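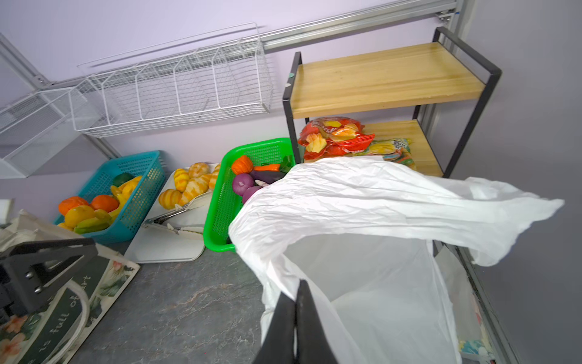
La bolsa de la compra es el recipiente que usamos para llevar a casa lo que acabamos de adquirir, y con esa definición tan sosa ya podría cerrar la entrada, pero llevo media vida fijándome en ellas y me apetece alargarme. Bajo el mismo nombre caben cosas muy distintas: la de malla, la de papel, la de rafia, el capazo de toda la vida (que mi abuela no habría llamado bolsa jamás). Las dos que más se ven en una cocina cualquiera son la blanca de plástico fino, que se arruga con solo mirarla, y la de tela con asas. La segunda suele llevar dibujo o letrero, como la beige de flores rosas y hojas verdes, con su banda verde oscuro y unas letras blancas en cursiva de las que se lee «is full of». ¡A mí las de flores me pueden!

Origen y nombres

Antes de que existiera la bolsa de tienda, cada cual traía la suya. Cestos, talegas, pañuelos anudados por las cuatro puntas... La talega del pan es prima hermana de la bolsa de tela actual, y en muchas casas sigue colgada detrás de la puerta. El nombre cambia según dónde preguntes: funda en Ecuador, jaba en Cuba, y en España media población dice simplemente «la bolsa del súper». La de plástico con asas recortadas se llama también bolsa camiseta, por la forma que tiene cuando está plana, y el modelo se extendió en la segunda mitad del siglo XX.

Materiales

El plástico ligero suele ser polietileno. Pesa poquísimo, aguanta bastante más de lo que parece y se rasga casi siempre por el mismo sitio – la esquina del cartón de leche. El papel es más rígido y se sostiene de pie, aunque con la humedad sufre mucho. El algodón y la lona duran años si se lavan de vez en cuando, y conviene hacerlo, que la tierra de las patatas acaba en las costuras.

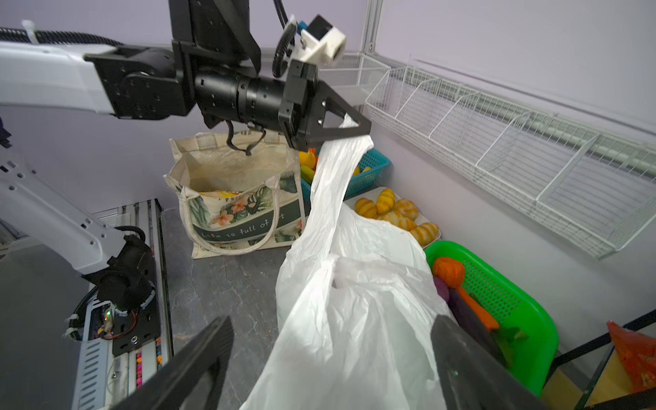 De las asas se habla poco y son la mitad del asunto. Un asa estrecha se clava en los dedos en cuanto metes dos botellas, y una ancha reparte el peso pero abulta al doblarla. Mi amigo Ryan Treloar guarda en Plundmont una colección de 600 bolsas, todas planchadas, y dice que distingue la década por las asas. Yo no llego a tanto. Sí tengo mis favoritas, las de los almacenes Voketti, con asa larga para el hombro y un refuerzo cosido en cruz.

Cómo se llena

Lo pesado abajo y lo blando arriba, eso lo sabe todo el mundo y luego en la caja, con la cola detrás, se nos olvida. Kamran Zaidi, que tuvo frutería en Rerton, me enseñó a poner las latas pegadas a los lados y la fruta en el centro, y desde entonces llego con los melocotones enteros (casi siempre). El pan va fuera, bajo el brazo. Y los congelados juntos, que entre ellos se conservan mejor el frío.

Véase también: Cesta; Talega; Carrito de la compra

Contacto | © Cuadernos Frei | Volver arriba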